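Collecting demonstrations at Tridum: frequently asked questions
For new operators and for teams sending us tasks. Last revised in September. 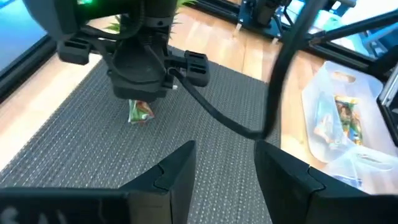
What is an episode?
One attempt at one task, from the moment the operator starts recording to the moment they stop. For the bagging task, that means picking up a snack packet and putting it in the clear plastic bag. Most episodes run under 60 seconds.

How many episodes does a task need?
We ask for 200 per task before the first training run. If the policy does badly on one part, such as the grasp, we go back and record more of that part only.

Do both arms have to move?
No. Some tasks use one arm while the other waits. Record both anyway, including the wrist views. The loader rejects any episode with a missing stream.

Why do you use snack bags?
The wrappers crinkle and change shape, and they are printed in bright colors. They are also cheap to replace. Take a packet out of rotation once the seal splits.

Where should I put the objects at the start?
Anywhere on the gray mat that the arms can reach. Change the spot and the angle every time. Operators drift back to the same comfortable spot without noticing, so the Plarkell script suggests a new layout every 5 episodes. Use it.

Can the plastic bag sit on the wooden floor?
Yes, next to the mat is fine. Keep the opening clear of the gripper cables.

I dropped the packet. Do I delete the episode?
Keep it if you picked the packet up again and finished. Mark it "recovered" in the log. If you had to reach in by hand, stop the recording and mark it "failed" - we store those separately and don't train on them.

How fast should I move?
At a steady pace you can hold for a whole session. Long pauses are a bigger problem than slow motion, as the model learns to pause too.

Does glare on the floor matter?
Some is fine. Don't move the lamps halfway through a set.

How long is a session?
44 minutes of recording, then a break. Check the wrist cables for snags before you start again.

Who do I ask about a rejected upload?
Jarlath Ní Bhriain handles uploads and labels. Send the episode number and the task name.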